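October 9, 2018

Went back over the headline test, the one where readers rate football headlines that spell out a manager's accent. Dardo Lucero thinks the April run settled it. I don't buy that. We had 600 ratings, but 200 of them came from one supporters' forum, and those people would score anything about their own manager as an insult.

The bigger trouble is the wording. "Did you find this offensive?" tells people what we want to hear. Changed it to "How would you describe this headline?" with a blank box. Slower to code, and Ignacio will grumble. 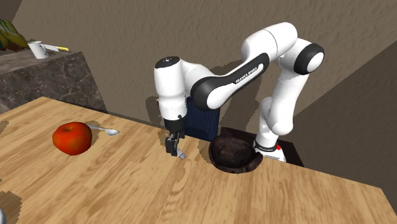
Joaquín Medina
Research assistant, sports press group

Tried the new wording on 9 headlines from the Jara archive. Comments are all over the place. "Lazy" comes up a lot, "cruel" hardly ever. Could be a real difference, could be that people type the shortest word they can think of.

Mestix tone scores are no help. It rated a plain match report as "hostile" over the word "thrashed" — so much for the sales pitch. Leaving that column out until Maldonado shows me how it was trained.

To do:
Drop the forum ratings and rerun.
Ask Salinas for the back page set, before the sub-editors' notes were stripped.
Second coder for the blank box answers, not me.

Headline 7 has a typo in the quote. Check against print.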